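Mernier Flüssigwaschmittel-Konzentrat für Handwäsche und Feinwäsche
Artikelgruppe Textilpflege, Gebinde zu 6 Litern

Das Mernier Konzentrat ist ein parfümfreies Flüssigwaschmittel für die Handwäsche empfindlicher Textilien in Pflegeeinrichtungen, Kindertagesstätten und Beherbergungsbetrieben. Es eignet sich für Wolle, Seide, Viskose und Mischgewebe sowie für farbige Baumwolle, die nicht maschinell gewaschen werden soll. Optische Aufheller und Bleichmittel sind nicht enthalten.

Anwendung
Die Dosierung beträgt 6 ml auf 2 Liter Wasser. Bei hartem Wasser kann die Menge verdoppelt werden. Das Konzentrat wird in das einlaufende Wasser gegeben und mit der Hand oder einem Rührstab verteilt, bevor das Waschgut eingelegt wird. Die Wassertemperatur richtet sich nach dem Pflegeetikett; für Wolle und Seide sind 30 Grad nicht zu überschreiten. Das Waschgut wird leicht bewegt, nicht gerieben und nicht gewrungen.

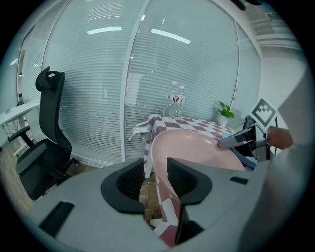

Stark verschmutzte Stellen an Kragen und Manschetten können vorab mit verdünntem Konzentrat behandelt werden. Die Einwirkzeit sollte zehn Minuten nicht überschreiten. Anschließend ist mit klarem Wasser zu spülen, bis kein Schaum mehr sichtbar ist. Bei unbekannter Farbechtheit empfiehlt sich eine Probe an verdeckter Stelle - dies gilt insbesondere für dunkle Seide und bedruckte Viskose.

Technische Angaben
Aussehen: klar, farblos bis leicht gelblich
Geruch: produkteigen
Löslichkeit: in Wasser vollständig mischbar
Lagertemperatur: 5 bis 30 Grad, frostfrei
Gebindegröße: 6 Liter, Kanister mit Schraubverschluss
Bestellnummer: 197-6

Zubehör
Für die Entnahme aus dem Kanister steht die Dosierpumpe Grokeron mit 2 ml je Hub zur Verfügung. Sie wird ohne Werkzeug aufgeschraubt und ist nach jedem Kanisterwechsel mit warmem Wasser durchzuspülen. Ein Messbecher mit 100 ml Fassungsvermögen liegt der Erstbestellung bei.

Sicherheit und Entsorgung
Berührung mit den Augen vermeiden. Bei empfindlicher Haut sind Schutzhandschuhe zu tragen. Das Sicherheitsdatenblatt wird auf Anforderung übersandt. Vollständig entleerte Kanister können der Wertstoffsammlung zugeführt werden.

Bezug und Beratung
Der Vertrieb erfolgt ausschließlich an gewerbliche und öffentliche Abnehmer über die Firma Furnival. Rahmenverträge sind ab einer Jahresmenge von 100 Kanistern möglich. Anwendungstechnische Fragen beantwortet Frau Mahsa Ansari, Bestellungen und Reklamationen bearbeitet Herr Corrado Negri.

Stand der Produktinformation: Mittwoch, 12. August 2020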